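The Week Our Left Gripper Lied to Us

28 February 2022

If you've been following along you know the two-arm bench is my favorite thing I've ever worked on, and you also know I've been promising a post about the stacking routine. That post is coming! But first I have to tell you about the fault that ate most of last week, because it turned into the best bug I've had in ages and I learned a ton from it.

Quick background for new readers. We have two arms facing each other across a table, and the job we've been giving them is to pick up toy blocks, pass them between grippers, and stack them. The software that runs the whole thing is called Kilter. I wrote maybe half of it and Ferhat Akyol wrote the half that works. It's a toy task, sure, but handing something from one arm to the other is hard in all the ways I enjoy, and a block is a lovely thing to drop because it doesn't care.

So, the fault. On Tuesday the left arm started letting go of blocks early. It would close on one, lift it, start moving toward the middle of the table, and somewhere along the way the fingers would relax just enough for the block to slide out. Then the arm would carry on with total confidence, present an empty gripper to its partner, and the right arm would very politely close on air. Kilter logged every one of these as a successful grasp. That's the part that got me out of my chair – a drop is fine, drops happen, but a drop that gets written down as a success means the robot has no idea what it's doing and neither do you.

My first theory was finger wear. I swapped the pads, ran it again, and felt very clever for three whole picks. Then it dropped one.

My second theory was that I had the closing force too low, so I turned it up. That made things better for a while, which was the worst possible result, as I then spent an entire afternoon tuning a number that had nothing to do with the problem. If I could send one note back to myself it would be to stop touching the force setting the minute it started helping without my knowing why.

Ferhat suggested we quit running the full routine and just have the left arm hold a block still while we watched the readings. Slow, boring, and absolutely the right call.
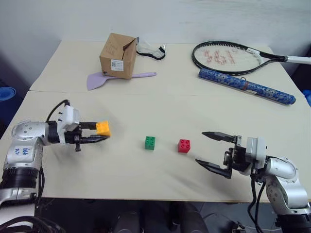 Left arm on hold test, right arm parked open.

Holding still, it was perfect. We left it for 43 minutes and the reported finger position never budged. Then Ferhat moved the arm by hand-entering small wrist rotations, one at a time, and at a certain angle the position reading froze. It didn't go wild or drop to zero, it just kept repeating the last good value. The gripper could have been doing anything at all and Kilter would have gone on believing the old number.

From there it went fast. We powered the arm down and I went over the wrist cable with my fingers. Near the connector there was a spot that felt softer than the rest, and when we opened it up, one of the signal wires was nearly broken through. Turn the wrist one way and the strands touched. Turn it the other way and they didn't. When the signal went away, the gripper's controller gave up on its hold and eased off, and our code, which I'm sorry to say was my half, treated a missing update as "no change."

So really there were two faults, and either one alone would have been caught in an hour. A bad wire with honest software throws an error. Sloppy software with a good wire never gets tested. Put them together and you get an arm that fibs.

The fixes, for anyone with a similar setup:

The cable is new and has a bigger service loop at the wrist, so the bend is spread out over more of its length. We did the right arm at the same time.

Kilter now checks the age of every gripper reading. If one goes stale, both arms stop where they are and it says so in big letters.

A grasp only counts as a success if the fingers still report something between them at the end of the move, with a fresh reading. I can't believe it didn't work this way before.

I also want to say something about safety, because I've been a bit casual about it here. Blocks weigh nothing. But we had been talking about moving up to heavier things in March, and the same fault with a real load over somebody's hand would not have been a fun blog post. We're putting that off until the stale check has a good long stretch of running behind it, and hands stay off the table while the arms are live, mine included.

Next thing on my list is a test that unplugs a signal on purpose in the middle of a move, with the arms going slow. I'm weirdly excited about it. Ferhat wants to pick the moment without telling me, so I'll report back on how that goes.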